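Your planner should be boring, and your logs should be huge

I've been writing manipulation software for long enough to have strong feelings about behavior trees, and lately my strong feeling is that most of us are spending our cleverness in the wrong place. We pour it into the planner. We get a lovely tree with recovery branches hanging off every node, we show it at the team demo, and then the gripper closes on air and the tree cheerfully marches on to step 4 because somebody's success check only looked at whether the fingers stopped moving.

Guess who wrote that check. (Me. It was in the code base for most of a winter.)

My current stack is called Carkau, and it's about the third thing I've built under that name. The first two were smart. This one is dumb, and I love it! It takes a goal, picks from a short list of skills, runs one, and then asks the perception side a single question before it's allowed to do anything else: what do you see now? The perception side is Ivus, which we keep in its own process so that nobody is tempted to sneak its internals into the planner.

The job we've been chewing on is small electrical parts around an open junction box. It's a mean little task for software. The box is gray plastic, the rail inside is packed with shiny little metal terminal blocks, and depth sensing on shiny little metal things is, let's say, a matter of opinion. Then there are flat white plates on a white pad, where your segmentation model has to find an edge between white and slightly different white.
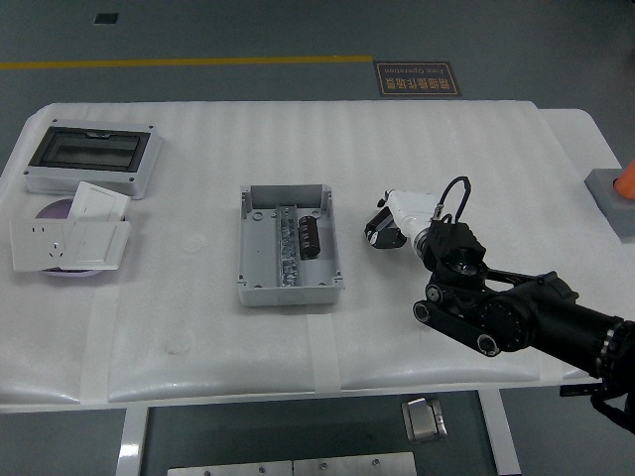
The junction box task, with the dark ribbed cylinder lying inside the box and the gripper off to its right.

Look at the cylinder in there. To a person it's one object in one place. To a grasp planner it's a tube next to a rail, with plastic walls close by, and half the approach directions that score well on paper would put a knuckle into the rim. My old planner tried to handle that with a cost term. Then another cost term. By the end I had so many weights that changing one for the cylinder would break the wall plates, and I'd find out a week later.

What we do now is so plain I'm a bit shy about it. Each skill carries its own list of approach directions, short enough to read in one breath. If none of them is clear, the skill fails out loud and the planner picks something else or stops. I used to think stopping was embarrassing. I now think a robot that stops and says why is worth two that keep going, and I'll argue about this with anyone who has the patience.

The saying why part is where I'd spend the money. We replayed 2,518 logged attempts through the new skill code back in March, and over 80 of them had been marked as successes when the recording plainly showed otherwise. That's the kind of thing you can't fix with a better tree! The tree was doing what it was told. It was told nonsense. And we only caught it because somebody had stubbornly kept every joint reading, every mask and every planner decision on one shared clock, in a replay tool we named Caron. I complained about the disk space at the time. I take it back.

If you're starting out, I'd say build the replay tool before you build the second skill. Make it ugly. Ours still has a scrubber that jumps if you drag it too fast, and a color scheme I picked at 2 in the morning. But you can stop it at the instant the fingers meet the part and see what the planner believed at that same instant, and those two things disagree a lot more often than you'd like. 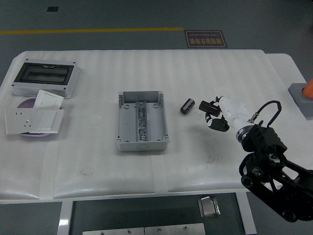 Doesn't checking perception after every single skill make the whole thing slow?
It adds a pause after each skill, and for tasks like this one I think the pause is cheap next to a wrong grasp that spoils every step after it.

I do get pushback on all this. The usual line is that learned policies will swallow the planner whole, so why fuss over skill lists and clocks. Maybe they will! We run a learned grasp model ourselves, it sits inside one of the skills, and it's better than what I wrote by hand. But it still needs something outside it to ask whether the part is in the fingers, and it still needs a log I can read when the answer is wrong. Swapping the middle doesn't get you out of that.

Next on my list is moving the fault messages over to Nitel, our little message layer, so they stop arriving out of order with the masks. It's dull work and I've put it off since the last rewrite.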